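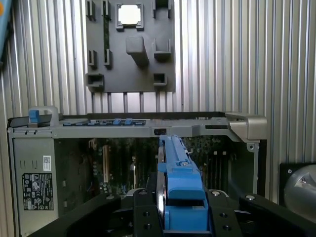
Montoya Literacy Outreach – Records and Evaluation Unit

Progress report to the Flidton Fund
February 26, 2003

1. Period and scope

The period covered runs from the release of the second payment to the date of this report. The grant supports the evening reading program at the Jisoston and Botex sites, including tutor training, printed materials and learner assessment. Site rent and utilities are met from other income and are not reported here.

2. Enrollment and attendance

A total of 437 adult learners were enrolled at the close of the period. Enrollment at Jisoston is at capacity and a waiting list has been opened. Botex has places remaining in the beginner group only. Attendance fell during the two weeks of heavy snow and has since returned to the level given in the previous report. Learners who missed the first assessment will be tested at the start of the next term and entered in the same table.

Wilson Flores has revised the attendance sheet so that late arrivals are recorded separately from absences. Figures from before the change have not been adjusted.

3. Tutor training

Six tutors completed the full course under Nayeli Taipe. One further tutor has the phonics module outstanding. The course was shortened by one session – the material on reading forms and notices was moved into the tutor handbook, section 5.

4. Materials

The workbook was printed in a single run of 3,000 copies. Deisy Paucar checked the proofs against the word lists and found errors in two exercises, both corrected before printing. Stock is held at Jisoston. The large-print edition is behind schedule; page layout is finished but the answer key is not.

5. Records

Learner files are being moved from paper cards to a single database. Entry of the Botex cards is complete. Jisoston cards are being entered in order of enrollment, oldest first. Duplicate entries occur where a learner has attended both sites, and these are merged by hand.
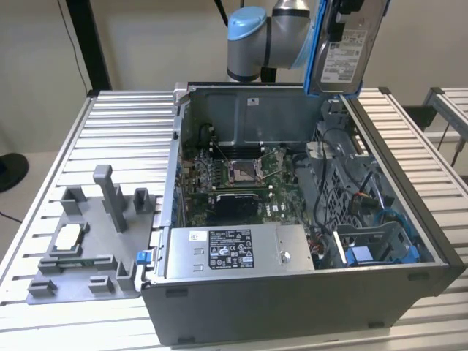
Desktop computer with the case open and a hard drive in its blue caddy.

6. Budget

Spending on printing and training is within the approved lines. Travel is underspent, as the spring site visits have not yet taken place. We request approval to carry the travel balance into the next period. No transfer between lines is requested.

7. Next period

– Complete the Jisoston card entry.
– Finish the large-print answer key (Dayana Guzmán).
– Hold the second assessment at both sites.

Questions on the enrollment figures should go to Yaneth Chávez at the Jisoston office.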